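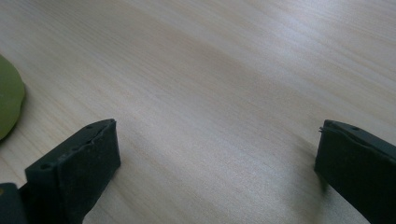
Vimley table and tumbler
Supplied by Kolev, Suvbridge

The tabletop is wood in a light finish with a fine, straight grain. Tone varies from beige to a cooler grey between boards of the same batch. Order code 208.

The tumbler is pale olive green with a smooth, matt surface, and tapers towards the base. Order code 975. Sold in boxes of 20. Dispatched from Vostport within five working days.
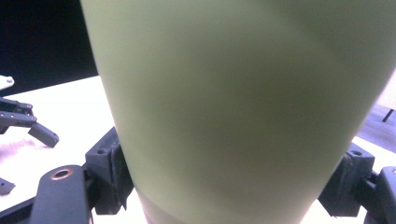

Can tumblers be ordered without the table?
Tumblers are sold separately, by the full box only.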